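## 4. Table Setup and the Chopstick Task

This section covers the table task for the Dotari robotics club. Read section 3 (charging and pairing) before you start. Two people work each session, one gripper each.

### 4.1 Prepare the table

1. Spread the tablecloth and pull it flat.
2. Set the utensil basket near the far edge, low front section to one side.
3. Put some of the chopsticks in the basket and lay the rest on the cloth. Mix the colors.
4. Check that both grippers open and close all the way. If one sticks, swap it out and write its number on the repair sheet.

**Note:** Joaquim Esteves keeps the spare jaw pads in the Mudus cabinet, second shelf.

### 4.2 Run the task

1. Stand on the side of the table your partner is not using. Agree on who picks first.
2. Start recording and hold the gripper still for 3 seconds.
3. Close the jaws on one chopstick. Grip it near the thick end, narrow tip down.
4. Lift until the tip is clear of the cloth.
5. Move over the basket, lower the tip into a compartment, and open the jaws.
6. Repeat until the cloth is clear, then stop recording. A run may not go past 6 minutes.
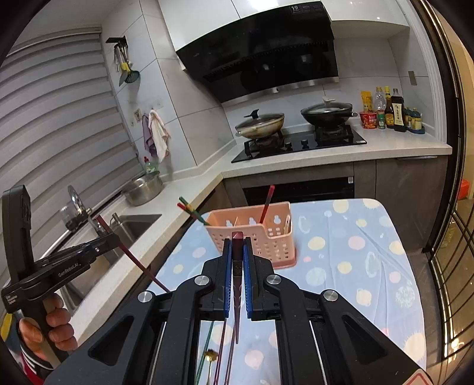 *Figure 4-1. Chopstick held upright between the ribbed pads. Second gripper at left.*

**Caution:** Keep your free hand away from the linkage arms while the jaws are closing.

**Caution:** Do not run the task with a burner lit.

### 4.3 Dropped or crossed sticks

If a chopstick falls to the floor, leave it there and finish the run. If the two grippers touch, both operators open their jaws, back off, and start that pick again. Mark the run "contact" on the log.

A full set is 30 runs. Noreen Rizvi collects the logs; give them to Ayantu Gebru if she is out.

Revised 3/20/21, J. Groen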